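Plastic basket

A plastic basket is an open container molded from a thermoplastic, most often polypropylene or high-density polyethylene. Plastic baskets are used in homes, stores, farms and laundries for carrying, sorting and draining goods. They replaced woven willow, cane and wire baskets in many of these uses during the second half of the twentieth century.

Materials

Polypropylene is the usual choice for household baskets. It resists fatigue at thin sections, so handles and hinged lids can be molded in one piece with the body. High-density polyethylene is preferred for cold storage, as standard grades of polypropylene become brittle near the freezing point of water. Color is added as a masterbatch, a concentrate of pigment in carrier resin that is blended with the raw pellets before melting. Pale tints need a higher share of white pigment to remain opaque and show surface marks less readily than dark ones. 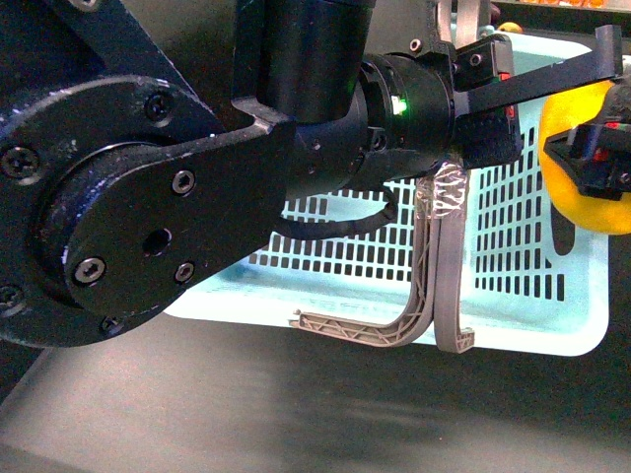 Manufacture

Most plastic baskets are made by injection molding. Molten resin is forced into a closed steel mold, held under pressure while it cools, and ejected by pins. Side walls are given a slight taper, called draft, which allows the part to leave the mold and also lets finished baskets nest. Openings in the walls are formed where the two halves of the mold meet or by sliding cores. They reduce the amount of resin needed and shorten the cooling time.

Common defects include short shots, in which the resin fails to fill the rim, and warping caused by uneven cooling. Flash, a thin fin of surplus material along the parting line, is trimmed by hand or removed by tumbling.

Testing

Load tests are carried out by hanging a filled basket from its handles for a fixed period and measuring the permanent change in shape. A comparison by Naima Tazi and Ibsa Moges covered 80 designs from makers including Grabner and Wison. Failures occurred mainly at the junction of handle and rim. Designs with a rounded inner corner at this point outlasted those with a square one.

Disposal

Baskets made from a single resin can be ground and remelted. Those with metal handles or soft rubber grips must be separated first. Long exposure to sunlight breaks the polymer chains and leaves the surface chalky, and material in this condition is normally blended with new resin.

See also

Crate
Injection molding
Basket weaving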